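Karkwood Tenants' Association
Minutes of the September meeting

Present: Uriel Bañuelos (chair), Bronisława Czerwiński (minutes), and residents from both the Turon and Ocampo buildings.

The meeting opened at 7:05 p.m. in the ground floor lounge of the Turon building.

1. Minutes of the last meeting

Approved with one correction. The item on bike storage should have said that the racks are to go on the north side of the courtyard, away from the gas meters.

2. Laundry room

Two of the dryers in Ocampo are still taking money without starting. Management has been told twice in writing and has replied once, to ask for the machine numbers, which were in the first letter. Bronisława will send them again and copy the city housing office. Residents who have lost money should put a note with their unit number in the association mailbox by the end of the month.

A resident asked if the room could stay open past 10 p.m. Units directly above were against this. Left as is.

3. Heating

The boiler inspection is done and the certificate is posted by the Turon mailboxes. Heat comes on when the overnight temperature calls for it, as set out in the lease. Unit 424 reported a radiator that knocks through the night and a valve that will not close. Uriel has seen the valve and agrees it needs replacing. He will raise it with management on his next call – the request has been open since spring.

4. Courtyard drain

Water still stands by the rear steps after heavy rain. The plumber's quote is $3,000, to dig out and replace the section of pipe under the path. Management's position is that the drain was cleared last year and that leaves are the problem. Several residents said the water comes up on days when there are no leaves down. Agreed to ask for a camera inspection of the pipe before anyone argues further about who pays. Photos of the standing water can be sent to Bronisława.

5. Dues and balance

The account stands at $114 after printing and the new lock for the notice board. Dues remain $6 per unit for the year. A proposal to raise them was discussed and dropped. Uriel asked that people pay by check where they can, as loose cash under his door has been hard to match to units.

6. Shared supper

To be held in the lounge again, starting at 6 p.m. Main dishes will be signed up for on the sheet by the elevator. Please write down what is in your dish, including nuts. Amo Bakery has offered bread at cost. The cream tablecloth with the cherries will be used, with white plates and bowls.

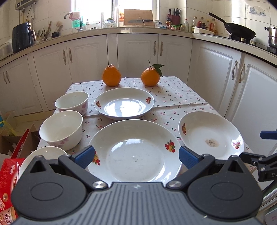

7. Other business

Packages are being left on the Ocampo front steps again. Residents should ask for delivery to the lobby table – the door code has not changed.

The light on the third floor landing in Turon is out. Uriel to report.

A resident asked about keeping a second cat. This is a matter for the lease and not for the association.

The meeting closed at 8:20 p.m. The next meeting will be in the same room, and items for the agenda should reach Bronisława a week ahead.

Recent items
Notice board key: who has a copy
Ocampo elevator service dates
Bike rack sign-up
How to file a repair request
Minutes of the summer meeting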